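Kleiner Thread über das Umziehen mit einem Verein, falls jemand von euch das auch vor sich hat. Wir sind im Dezember von der Grurkska in das Haus Wurlow gewechselt, und ich habe die Packlisten geschrieben. 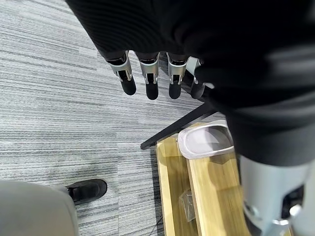
Kulturverein Wurlow, Arbeitsgruppe Bibliothek

1/ Wir haben mehr als 1000 Bücher. Am Anfang haben wir gedacht, man packt sie nach dem Alphabet. Das war ein Fehler: Die Kunstbücher sind groß, die Gedichte klein, und die Kartons waren dann halb leer und trotzdem zu schwer.

2/ Besser ist es, nach Größe zu packen und auf jeden Karton den Regalbuchstaben und eine Nummer zu schreiben. Bei uns waren es am Ende 80 Kartons. Die Liste lag ausgedruckt an der Tür, damit jeder sie findet.
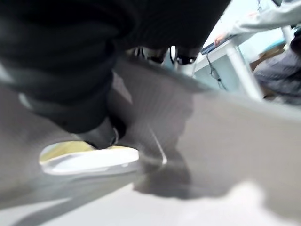 3/ Mit dem Transport hat uns die Firma Benavides geholfen. Ich hatte am Telefon „zweiter Stock“ gesagt und den Keller vergessen, wo auch noch elf Kartons mit alten Zeitschriften standen. Bitte gehen Sie vorher durch jedes Zimmer und schreiben Sie alles auf, auch den Keller.

4/ Für den Katalog benutzen wir Corer. Vor dem Umzug habe ich die Daten exportiert und an drei Orten gespeichert. Die alten Standorte haben wir erst gelöscht, als ein Buch wirklich im neuen Regal war.

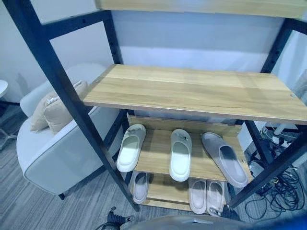 5/ Ein Wort zu den Doppelexemplaren: Wir wollten sie vor dem Umzug verschenken, aber die Zeit war zu knapp. Jetzt stehen sie im Flur in einer Kiste, und jeden Donnerstag nimmt jemand etwas mit. Die Krimis waren zuerst weg.
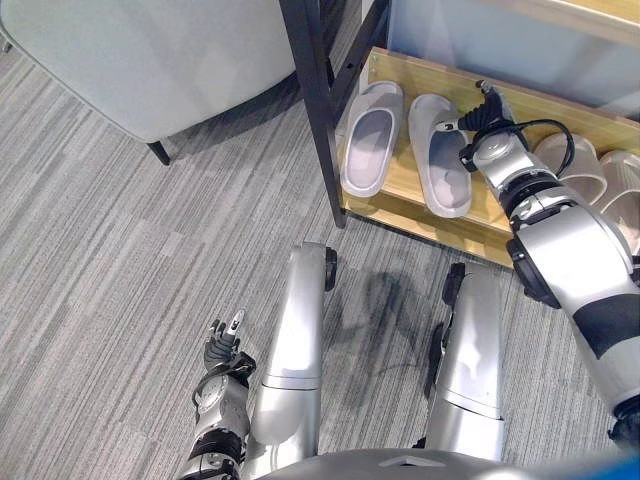

Graue Streifen am Boden, ein heller Stuhl, ein niedriges Holzregal.

6/ Die Ausleihe ist wieder offen, donnerstags ab 17 Uhr. Wer noch Bücher aus der Grurkska zu Hause hat, kann sie einfach mitbringen, Mahngebühren gibt es für diese Zeit nicht.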